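# Kork, Schraube, Glas: Was der Verschluss mit der Reifung macht

Wer eine Flasche Weißwein zehn Jahre in den Keller legt, trifft mit dem Verschluss eine Entscheidung, die den Inhalt stärker prägt als mancher Ausbauschritt. Trotzdem wird das Thema in Verkostungsnotizen selten erwähnt. Jahrgang, Lage, Restzucker und Fassanteil stehen auf dem Datenblatt, der Stopfen fehlt meist.

Das Weingut Tristley hat seine Abfüllungen über mehrere Jahrgänge hinweg parallel verschlossen und die Flaschen unter gleichen Bedingungen gelagert. Die Serie umfasst 1.881 Flaschen eines trockenen Rieslings, verteilt auf Naturkork, technischen Kork, Schraubverschluss mit zwei unterschiedlichen Einlagen und Glasstopfen mit Dichtring. Das Lager liegt im Hang, die Temperatur wird konstant auf 13 Grad gehalten. Ausgewertet sind bislang 676 Flaschen.

## Sauerstoff als Stellgröße

Ein dichter Verschluss im strengen Sinn existiert nur auf dem Papier. Auch die Zinneinlage eines Schraubverschlusses lässt auf Dauer Spuren von Sauerstoff passieren, allerdings sehr wenig. Beim Naturkork kommt ein zweiter Effekt hinzu: In den Zellen des Stopfens ist Luft eingeschlossen, die beim Einpressen verdichtet wird und in den ersten Monaten teilweise in den Kopfraum austritt. Der größte Eintrag erfolgt also früh, danach flacht die Kurve ab. Mit der verbreiteten Vorstellung vom »atmenden« Kork, der über Jahrzehnte gleichmäßig Luft einlässt, hat das wenig zu tun.

Entscheidend ist die Streuung. Zwei Naturkorken aus demselben Sack können sich in der Durchlässigkeit deutlich unterscheiden. Bei der Kiste aus dem ältesten Jahrgang der Serie reichte die Farbe von blassem Gelb mit grünen Reflexen bis zu mattem Gold, bei identischer Füllcharge. Die Flaschen mit technischem Kork lagen enger beieinander, die Schraubverschlüsse am engsten.

Gemessen wird in Tristley das freie und gesamte Schwefeldioxid, dazu die Extinktion bei 420 Nanometern als Maß für die Bräunung. Beide Werte verlaufen erwartungsgemäß gegenläufig: Wo der freie Schwefel früh verbraucht ist, steigt die Farbe. Die sensorische Prüfung erfolgt blind und in schwarzen Gläsern, damit die Farbe das Urteil nicht vorwegnimmt.

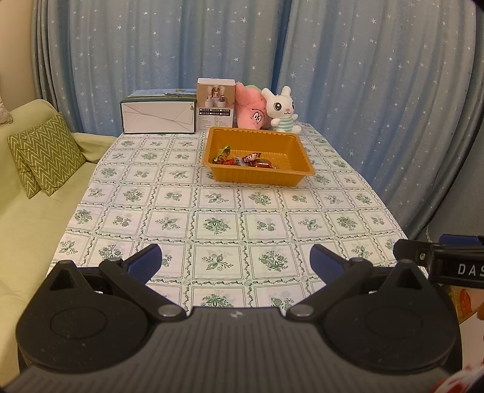

Der Einfluss der Einlage wird dabei meist unterschätzt. Beim Schraubverschluss denken viele an ein einziges Produkt, tatsächlich bestimmt die dünne Scheibe unter der Kappe fast alles. Zinn mit Saran-Auflage ist die dichteste gängige Variante. Reine Kunststoffeinlagen lassen erheblich mehr Sauerstoff durch und verhalten sich eher wie ein guter technischer Kork. Wer als Erzeuger von einer Einlage zur anderen wechselt, ohne die Schwefelung anzupassen, ändert den Wein.

## Das Problem der Reduktion

Die Kehrseite der Dichtheit ist bekannt. Unter Zinneinlagen können sich flüchtige Schwefelverbindungen halten oder neu bilden, die nach Streichholz, Gummi oder gekochtem Kohl riechen. Ursache ist in den meisten Fällen der Wein selbst: eine stickstoffarme Gärung, langes Hefelager ohne Kontrolle, eine Kupferschönung, die zwar den Geruch bindet, die Vorstufen aber in der Flasche lässt. Der Verschluss deckt den Fehler auf, weil er ihn konserviert.

In der Serie aus Tristley zeigten die Flaschen mit Zinneinlage nach drei Jahren eine leichte Feuersteinnote, die nach einer Stunde in der Karaffe zurückging. Ob man sie als Mangel oder als Stilmerkmal verbucht, hängt vom Prüfer ab. Beim Glasstopfen trat sie schwächer auf. Dessen Dichtring liegt in der Durchlässigkeit zwischen den beiden Schraubvarianten, reagiert aber empfindlich auf Toleranzen der Flaschenmündung.

Das Weingut Dawber ist aus genau diesem Grund vom Glas wieder abgegangen. Eine Lieferung Flaschen hatte Mündungen am Rand der Spezifikation, 713 Flaschen wurden aussortiert und neu verschlossen. Seither verwendet der Betrieb für die Gutsweine Schraubverschlüsse mit Kunststoffeinlage, für die Lagenweine technischen Kork.

## Kork ist nicht gleich Kork

Beim Naturkork hat sich in den letzten Jahren am meisten getan. Einzelprüfung per Gaschromatographie, bei der jeder Stopfen auf Trichloranisol untersucht wird, ist inzwischen im industriellen Maßstab verfügbar. Sie senkt das Risiko des muffigen Korkschmeckers erheblich. An der Streuung der Durchlässigkeit ändert sie nichts - ein sensorisch neutraler Kork kann trotzdem zu viel Luft einlassen.

Technische Korken bestehen aus Granulat, das gereinigt und mit Bindemittel gepresst wird. Über Korngröße und Dichte lässt sich der Sauerstoffeintrag in Klassen einstellen. Der Händler Drado, der mehrere kleinere Güter beliefert, führt sie in drei Stufen. Für frische Weißweine ist die dichteste Klasse vorgesehen, für tanninreiche Rotweine die offenste. Die Zuordnung ist plausibel, beruht bei langer Lagerung aber noch auf wenigen Daten.

Beim Rotwein liegen die Verhältnisse ohnehin anders. Tannine und Anthocyane puffern Sauerstoff ab, ein geringer Eintrag fördert die Polymerisation und stabilisiert die Farbe. Tadinero füllt seinen Tempranillo deshalb weiterhin unter Naturkork und nimmt die Flaschenvariation in Kauf. Eine kleine Vergleichscharge unter Schraubverschluss wirkte im direkten Vergleich jünger, im Tannin kantiger und in der Nase verschlossener. Nach zwei Tagen in der angebrochenen Flasche war der Abstand kaum noch festzustellen.

## Folgen für den Keller

Für Käufer ergeben sich daraus einige praktische Punkte. Flaschen mit Schraub- oder Glasverschluss können stehend lagern. Naturkork gehört weiterhin in die Waagerechte, auch wenn die Luftfeuchte im Kopfraum den Stopfen länger elastisch hält als oft behauptet. Temperaturschwankungen schaden jedem Verschluss, dem Kork am meisten: Der Wein dehnt sich aus, drückt gegen den Stopfen und zieht beim Abkühlen Luft nach.

Trinkreifeangaben sollten nach Verschluss getrennt gelesen werden. Beim Riesling aus Tristley liegt die Flasche mit Zinneinlage nach derzeitigem Stand zwei bis drei Jahre hinter dem Naturkork zurück. Die restlichen Flaschen der Serie werden in jährlichem Abstand geöffnet, die nächste Probe ist für September angesetzt.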